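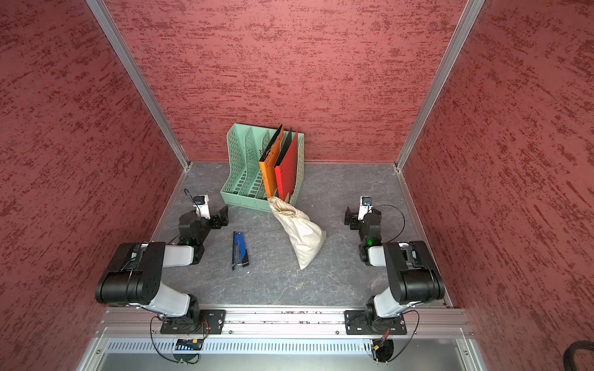

File holder, folders, stapler and the drawstring bag leaning at the corner

To: Erkby Small Offices list
Subject: Re: Loose stuff that won't live in a folder

Hi everybody,

I've been meaning to write about this since February, and then the question at the bottom of this message came through and I got very excited, so you're getting the long version. The short version is: keep the magazine file, get a cloth drawstring bag, and stand the one next to the other. I love this setup!

Some background for newer people. We're in the back half of the Osagie building, two rooms, and the desk I use has a shelf over it that is 900 mm wide. For years I had a Plendex drawer unit under the desk and everything went into it – pens, envelopes, dusters, the good scissors, a bag of rubber bands that had melted into one rubber band. When the unit finally lost its runners I decided not to replace it and to see how far I'd get with what could stand on the desk top. That was a bit of a gamble (I am not a tidy person by nature), but I haven't bought another drawer.

The stepped kind of magazine file with dividers is what I'd recommend over the plain box kind. The slots get lower toward the front, so a small thing in the front slot doesn't vanish behind a tall thing. I keep the folders to one end and leave a slot or two open at the other. It's tempting to fill every slot on the first day. Don't! The open slots are where today's mail goes, and if there's no open slot the mail goes on the keyboard.

Folder colors, since somebody always asks: orange for things waiting on another person, red for things waiting on me, black for finished things that I'm not yet brave enough to file. I did try labels. They peeled, and I never read them anyway. I know red by now and I know to be a little afraid of it.

Now the bag. A folder is wonderful for paper and hopeless for anything soft. Dusters, the screen cloth, the fingerless gloves I wear when the heating is off, a spare tote – all of that used to get pushed in behind the folders, and then the folders leaned, and then they slid down and the corners curled. A cloth drawstring bag takes the whole lot. Lean it against the front corner of the file holder and it slumps into place and stays there. When you need the desk cleared you pick it up by the top and it's gone in one go.
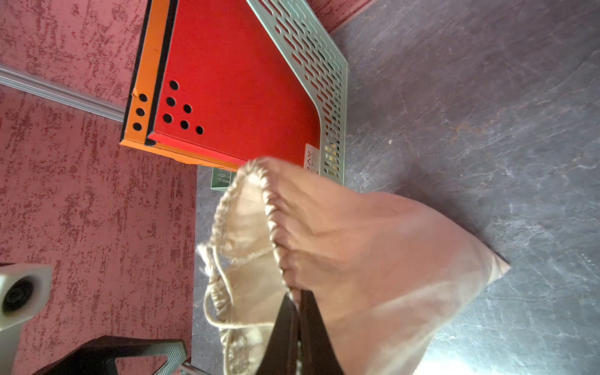

The mouth of the bag is the part to look at when you're choosing one. You want a proper sewn channel for the cord, so the cloth bunches up evenly, and you want a loop of cord long enough to hook a finger through. I had one with a very short loop and ended up pinching the hem and tugging every time, and the stitching gave out at the side. Thin fabric is fine for soft things. I wouldn't put scissors in it, though, or anything with a point, as it will find the bottom corner and come through.

Plain cotton colors are easiest to live with. They do crease, and no, I don't iron mine. I wash it with the dish towels and pull it square while it's damp.

If the cord frays, Stollar on the corner sells cotton cord by the yard and will cut whatever length you ask for. Put a safety pin through one end and work it round the channel. I did three bags in one lunch hour and felt enormously pleased with myself for the rest of the afternoon.

Stapler: leave it out, lying flat, beside the bag. I've tried it in a slot and it tipped the holder forward as soon as I took the folders out. I've tried it in the bag too and could never find it. Flat on the desk, same spot every day, pointing away from you. I did the spring mailing that way, 300 envelopes, and didn't once go hunting for the thing.

One more tip on the bag, which I picked up when I was packing in a hurry: opening it is a job for both sides. Get hold of the rim at the left and the right and pull gently apart, and the gathers let go all the way round. If you only tug at one side you get a little lopsided gap and the cord bites on the other. It makes putting things in so much easier, especially when the bag is already half full and you have a wad of cloths to get in on top.
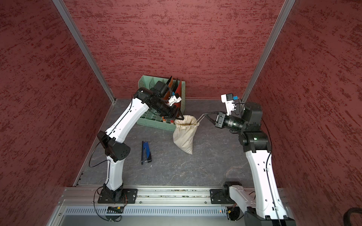
On 11 August 2022, a list member wrote:

> Does anyone have a good answer for the loose stuff? My papers
> are under control, they're all in upright folders, even the
> 577-page manual I had to split up. It's everything else.
> Cloths, a scarf, the cover for the label printer. I've been
> stuffing them down beside the folders and it looks awful by
> Wednesday. I don't want another plastic bin, I have plenty
> and they're all full of other bins' lids. Is there something
> that folds away when it's empty? And do you store the stapler
> with the paper or with the bits?

So yes, a cloth bag folds away to nothing when it's empty, and I'd try it before spending money on anything bigger. You may well have one at the back of a closet that a pair of shoes or some bed sheets came in. The printer cover should go in too if it's the floppy sort. If it's the stiff sort, I'd give it a slot of its own in the file holder, at the tall end.

How wide is your desk, by the way? If you have the depth for it, turn the holder so the low slots face you and put the bag on your writing-hand side. And tell us what color folders you have, I want to hear other people's systems!

Best from Osagie, back rooms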